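Flultuscombe Documentary Week
Venue safety checklist, Revlow Hall main screening room
Walked by: Chie Fujimoto and Njål Berge, Friday, doors closed to public
Second check by: Sota Koyama

1. Exits
Main doors: OK
Side exit, stage left: OK, opens fully
Rear exit by projection stairs: FAIL
Comment: Flattened poster boxes stacked against the push bar. Moved during the walk. Box office to store them in the cloakroom from now on.

2. Seating and aisles
Aisle width: OK
Loose chairs: 18 extra, not linked
Comment: Link the extra row before the opening film or take it out. Wheelchair spaces are marked on the plan but not yet on the floor. CF to tape.

3. Projection booth
Extinguisher in date: OK
Ventilation: OK
Cables: see comment
Comment: Feed for the subtitle machine crosses the booth doorway. Needs a ramp. Yoshinori Hosoda has one at the Takeda annex and will bring it over.

4. Panel stage
Steps and handrail: OK, bottom step needs new white edging
Microphone stands: OK
Comment: Exiled filmmakers' panel will run with house lights at 40 percent. Sota tried the steps at that level and could see them.

5. Speaker privacy
No-photo signs: not up
Separate entrance: OK
Comment: Two speakers have asked not to be filmed or named. Rin Tsuji to brief ushers and check that the Pomska streaming feed is off before they go on stage. Names stay off the printed program.

6. Floors
Foyer carpet: OK
Comment: One lifted corner by the ticket desk, taped down. Small items on any hard floor to be picked up or swept before doors open. Brush and dustpan go back on the hook after use.

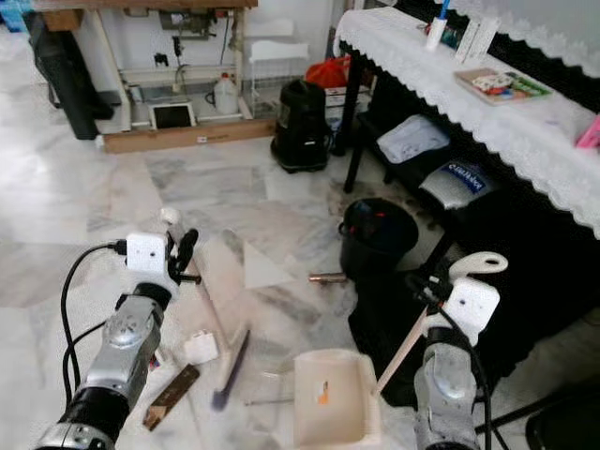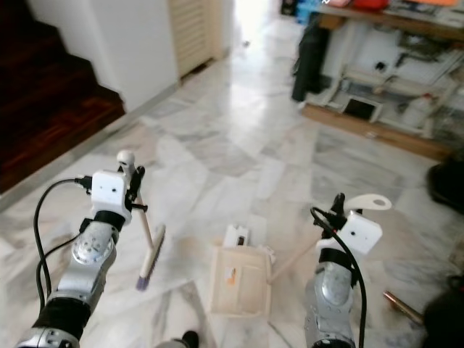

Item 6, floors. Brush and dustpan in the second picture.

Open items: 2, 3, 5. Recheck before doors.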